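Getting a Parcel Through Herkden

Jan 13, 2022

I have now had the same parcel sent to me twice, and I have opinions about customs forms.

The order was a replacement travel router and two adapters from a small shop called Lirkotard. The total came to 1239 kronor, and postage was free above a certain sum that I was just over. I paid, got the confirmation email and went off to do other things.

The tracking page worked well for the first leg. The parcel left Plavport, reached the sorting hall at Herkden and stayed there. The status said "Held, information required" but not what information, or from whom. I rang the carrier and was in the queue for 37 minutes. The man who answered was polite and told me the shop had left the contents line blank. I couldn't fill it in for them. Only the sender could do that, and only before the parcel was sent back, and it had been sent back that morning.

Lirkotard posted it again with the form filled in. This time I was asked for a handling fee of 70 kronor, payable through an app. The app wanted a passport scan. I travel a lot for work and I'm used to showing my passport, but I don't much like sending a copy of it to a delivery firm to collect two adapters. I paid at the counter instead — it took five minutes, and they only looked at my driving licence.
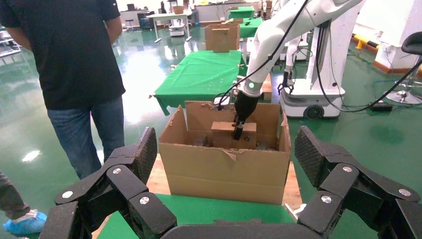

Photo: Esko Leinonen

What I'd like is one account that already knows who I am, the way the frequent traveller schemes do. Amarasinghe tried something like it last May with a pickup card, but it only covers their own lockers and the nearest one to me is across the river.

The router is fine, by the way. The second adapter is the wrong type for where I'm going next, so I'll be sending it back. I've kept the form from the second parcel so I can copy out the contents line.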